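Week 6 -- comparing grippers in simulation

Okay, this week we're running the Konska two-finger gripper against the Pevuteck one, both in the simulator. I'd like 200 grasp attempts each, same arm, same controller gains. Please don't fiddle with the gains halfway through (I did last May and had to bin the lot!).

Start with the mug. I like it because the handle's mesh is rough, and rough meshes give contact solvers grief.

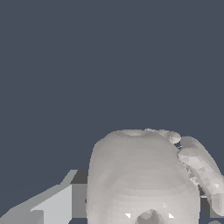

A student asked whether we shouldn't clean up the mesh first, so that we're comparing grippers and not bad triangles. Fair point! Run it both ways if you've got time -- just label your logs properly. Write-ups are due Fri 13 March, 500 words tops.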